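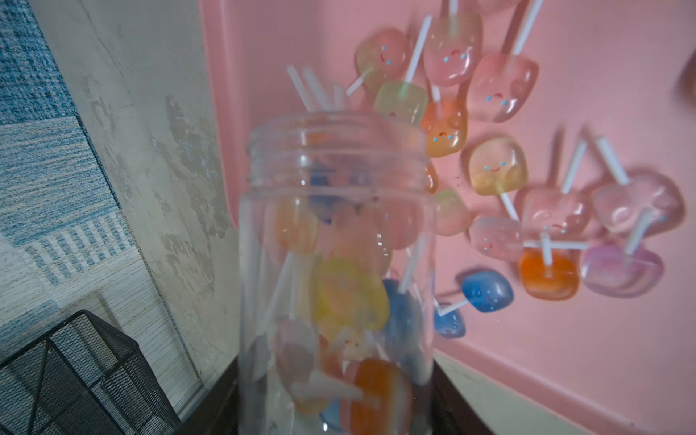

3.2 Materials and loading procedure

Stick candy is an awkward packing item. The head is compact and close to regular, the stick is long and nearly weightless, and the two ends of the same piece compete for different parts of the container. Models of packing fraction developed for spheres or rods describe neither end well. We therefore treated the head and the stick separately and recorded, for each loaded jar, the orientation of every piece and the number of sticks projecting above the rim.

All pieces came from a single batch supplied by Tsakiris and were stored at room temperature until use. The containers were clear plastic jars with a wide threaded mouth, used without lids. A rimmed pink tray served as the source area. Before each run the candies were spread by hand over the tray floor with no attempt to align the sticks, and the same person (F. Katsaros) did this throughout the October series at Dustum. Color was ignored in spreading and in loading. Pieces with a broken stick or a chipped head were removed and replaced from the same batch.

Loading followed one of two rules. Under the head-first rule, a piece was released with its head pointing down into the jar. Under the free rule, it was released in whatever orientation it had when lifted from the tray. Pieces were never pressed or shaken into place. If a piece lodged across the mouth it was left for 30 seconds, and if it had not dropped by then it was scored as blocked and the run ended. Each rule was repeated with 4 jars of the same model.

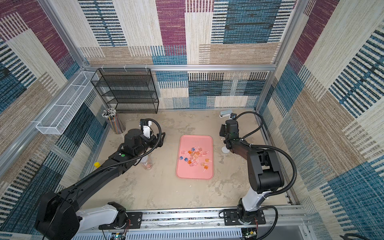 Figure 4. Source tray with candies spread before scoring of the starting layout.

The starting layout affects the order in which pieces become accessible, and we scored it before loading began. Chatzigeorgiou's crossing index was used: the number of stick-over-stick contacts divided by the number of pieces on the tray. Spreading by hand tends to leave the pieces near the middle, with the margins lightly used. In Figure 4 the candies form a cluster across the middle of the tray, their sticks lying in varied directions, and a few orange ones lie toward the lower right. Pieces of the latter kind - those away from the main group - were entered under a separate code, as a low crossing index in the margin can hide a high one at the center.

3.3 Observations during filling

With the free rule, sticks began to cross inside the jar early in the run, and later heads came to rest on these crossings well above the base. The voids beneath them were seldom filled by subsequent pieces. Head-first loading gave a denser lower layer but more sticks above the rim, which would matter for any lidded format such as the Caltenero jar considered in Section 5. The 2 rules could not be distinguished by final fill height alone.

Blocked runs occurred under the free rule only. In most of them a stick had wedged between the inner wall and a head already in place, with its own head still resting on the rim. Scoring was done independently by A. Chatzigeorgiou and F. Katsaros, and disagreements - nearly all of them over whether a stick touching the rim should be counted as projecting - were settled by applying the Dridthorpe convention, under which contact with the rim is not projection.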